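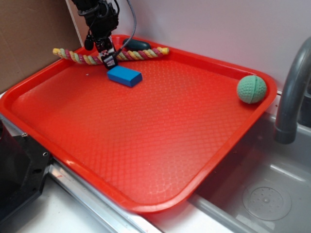 Liste de contrôle hygiène et sécurité — office de réchauffage, bâtiment Farness. Le contrôle porte sur les points d'eau, les plans de travail, le petit matériel de service et les installations électriques de la zone plonge. Chaque point est noté C (conforme), NC (non conforme) ou SO (sans objet). Les plateaux posés à cheval sur le plan de travail et la cuve inox, comme le plateau rouge à fond gaufré, relèvent du point 3 : le rebord en porte-à-faux risque de basculer si on le charge. Les observations du contrôle précédent, en juillet, sont reprises lorsqu'elles restent ouvertes.

Accueil > Sites > Farness > Office > Contrôle périodique

1. Évacuation de la cuve — C
Écoulement libre, siphon sans fuite. Panier de bonde à remplacer au prochain passage d'Eynon.

2. Mitigeur et douchette — NC
Clapet antiretour non accessible. Le flexible descend sous le niveau de débordement de la cuve. Poser un ressort de rappel ou raccourcir.

3. Plateaux et bacs — NC
Stockage vertical obligatoire après séchage. Les fonds à relief retiennent l'eau et les résidus gras ; brossage dans les deux sens avant passage en machine. Écarter toute pièce fendue ou dont le rebord est ébréché. Dotation théorique : 200 plateaux, à rapprocher de l'inventaire du magasin.

4. Joint entre plan de travail et cuve — C
Silicone refait, adhérence correcte sur toute la longueur. Réserve levée.

5. Prises de courant — C
Différentiel 30 mA déclenché au bouton de test. Capots étanches présents. Étiquette du circuit illisible, à refaire (réf. tableau 853).

6. Sol et circulation — C
Grille de caniveau stable. Largeur de passage maintenue devant la porte de la réserve.
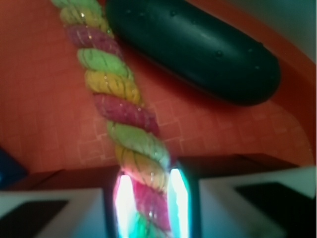 L'accès à la réserve doit rester libre pendant le service, y compris le vendredi à l'heure des livraisons Bodari. Les chariots en attente sont à ranger côté quai, freins serrés.

7. Étagères de la réserve — NC
Plaque de charge absente sur la travée du fond. La notice Prestthorpe admet jusqu'à 500 kg par travée, charge répartie, montants fixés au mur. Fixation haute à reprendre avant remise en charge.

8. Produits d'entretien — C
Fiches de données de sécurité à jour. Dégraissant et détartrant sur bacs de rétention distincts.

9. Extincteur et signalétique — C
Plombage intact, pictogramme lisible depuis l'entrée.

Suites à donner : points 2, 3 et 7 sous 14 jours, avec justificatif d'intervention joint à la fiche. L'étiquette du point 5 peut attendre la visite électrique. Le point 7 bloque l'usage de la travée jusqu'à la levée de réserve.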